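4.3 Placing the Room Sensor

The Mumora room sensor measures air temperature and humidity and reports to the wall controller every 340 seconds. Readings taken near a heat source or in a draft will cause the heating to cycle early. Choose the position before removing the adhesive cover.

1. Switch off the wall controller and wait for the status light to go out.

2. Select an inside wall. Do not use a wall that backs onto a bathroom, elevator shaft or boiler closet.

3. Keep the sensor clear of headboards, drapes and table lamps. A lamp close to the sensor raises the reading while it is lit.

4. In carpeted bedrooms, mount the sensor above the level of the mattress. Bedding that hangs over the side of the bed restricts air movement near the floor.
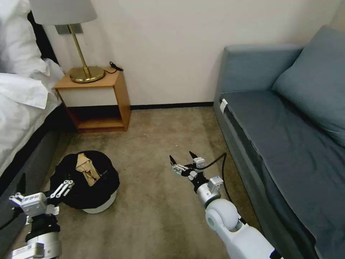
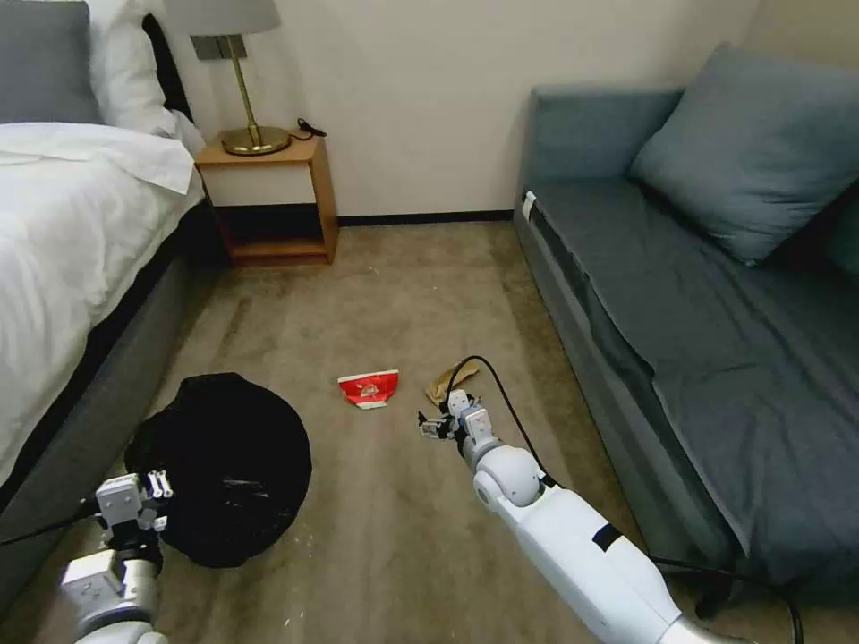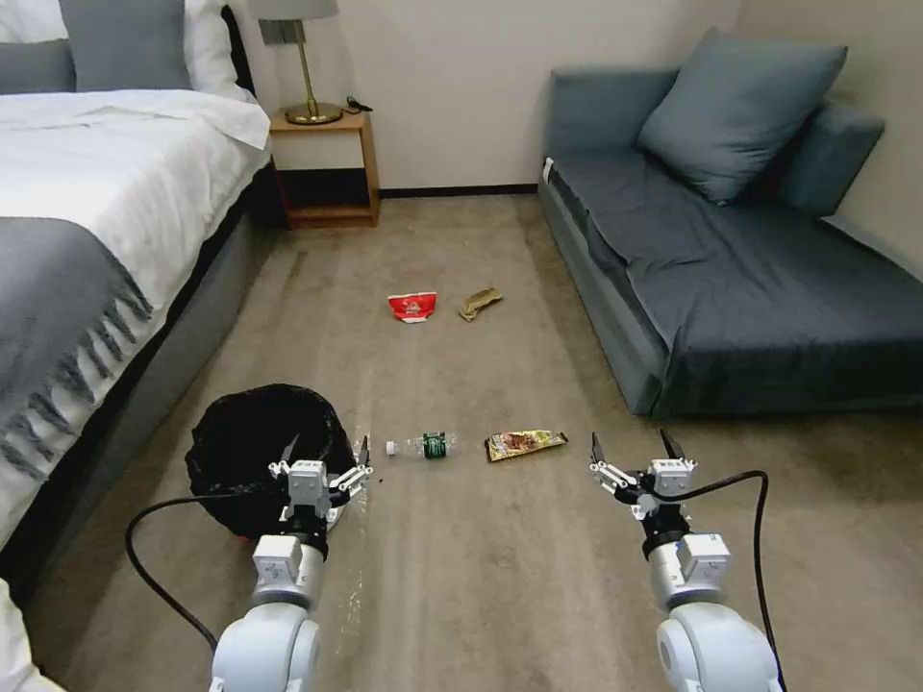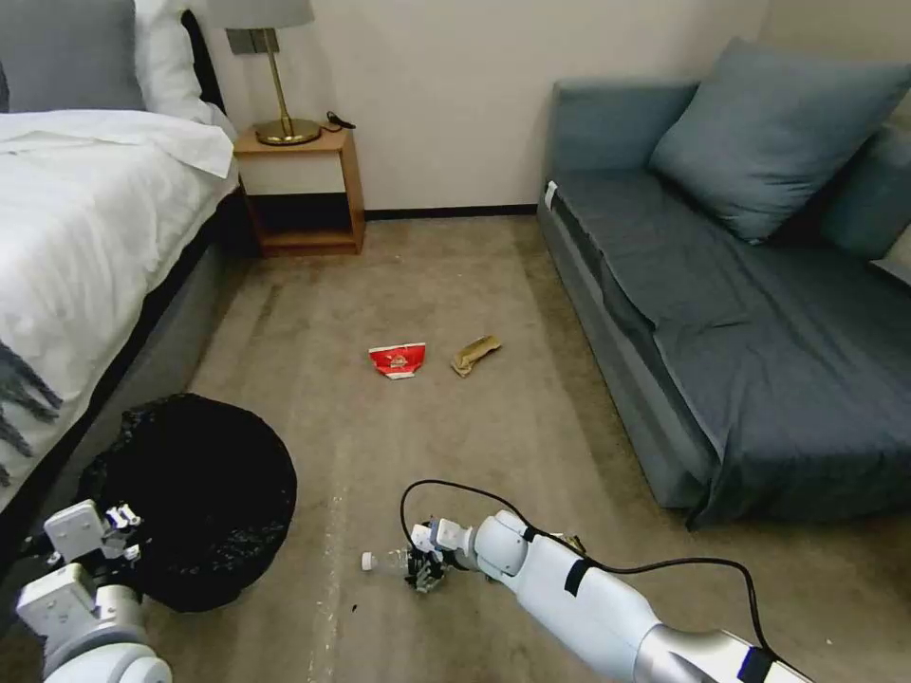 Photos: Jagadeesh Warrier / Trekcombe. Carpeted bedroom.

5. Clean the wall with a dry cloth. Remove the adhesive cover and press the back plate to the wall for 6 seconds.

6. Slide the sensor down onto the back plate until it clicks.

CAUTION: Do not drill through the back plate. The antenna runs along its lower edge.

4.4 Pairing

1. Switch on the wall controller. Hold MENU until the display shows code 832.

2. Press the button on the underside of the sensor once. The sensor light flashes green.

3. Enter the room number and press OK.

4. Wait for the first reading to appear. If the display shows two dashes, repeat from step 1.

Note: Pair one sensor at a time. Where an Urnska repeater is installed on the same floor, switch it on before pairing.

4.5 Temperature Offset

The sensor needs 260 minutes to settle after mounting. Do not set an offset during this period. To set an offset, place a reference thermometer beside the sensor, compare the two readings and enter the difference under SETUP > OFFSET. The offset is stored in the controller and must be entered again if the controller is replaced.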